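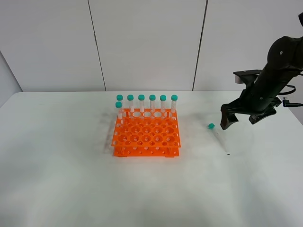 Does it need our own special rack, a visitor wanted to know before we had even started the demonstration in Lavden. It does not. The Lidmont tube handling cell works with ordinary plastic racks and with the conical tubes that most laboratories already have on the shelf.

Lidmont tube handling cell, by Shabalala
Open day at the Lavden showroom, August 17, 2025

The open day lasted six hours and we received 37 guests. Many of them came from small laboratories where racks are still filled by hand – a slow job, and tiring for the wrists.
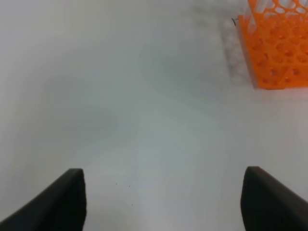

Each arm can be ordered with a wrist camera, which is connected by one cable. Guests asked how much the camera can see when the gripper is open. Both fingertips stay in view at the bottom, and the table between them is free, so an orange rack standing ahead and to the right is easy to find against the white surface. We recommend a plain, light tabletop for the same reason.

The cell is sold with one arm or with two. The second arm is useful for tubes which must be turned or passed over. 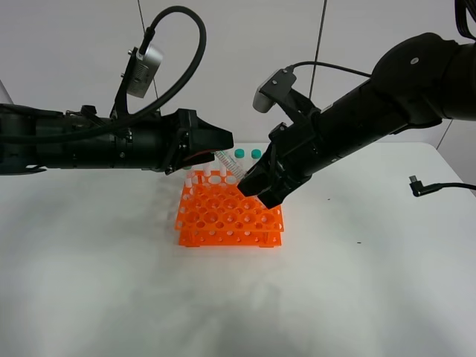

Two grippers at the rack, with a clear graduated tube between them.

Changing from one arm to two takes our technician three hours on site. The table and the wall panels remain the same. 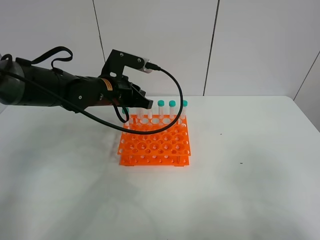 Gripper at the back row, capped and uncapped tubes in one rack.

Ordering
Order number for the single arm cell: Lidmont 235. Please tell us your tube type and your rack type when you ask for a price. The next open day is planned for February in our Wultau showroom – places can be reserved through the contact form.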